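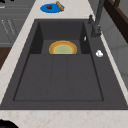 Simulated kitchen, sink camera, before the arm moves in. Target is the plate against the ledge.

Parallel jaw or suction for a plate in a deep sink?

I am comparing two end effectors in simulation before ordering hardware: a Gremico parallel jaw and a Zastitz single-cup suction tool. The task is to lift the round plate out of the rear basin and set it on the counter. The ledge hides the lower half of the plate from this camera. The jaw closes on the rim in 53 percent of trials. The suction tool attaches more often but drops the plate on the way up. Same controller for both, 700 trials each. Which would you keep working on?

Posted by dullflange, November 13, 2022

reltier_user
Keep the jaw, but approach from the far side of the rim — the side you can see. With half the plate hidden, your pose estimate is probably off in depth. Add a second camera looking straight down and run the same seeds again before you compare anything. I had a similar setup on a Reltier arm and most of my misses were the finger pads hitting the basin wall. Log contacts per link and you will know in an hour.

padforce6
Check the suction model first. Many simulators treat the cup as a fixed joint with a break force, and the default is often too low for a plate that tilts. Raise it to the value on the data sheet, lower the lift speed, and log wrist torque.

mk3427
Suction. We use Katona cups at work and they are fine.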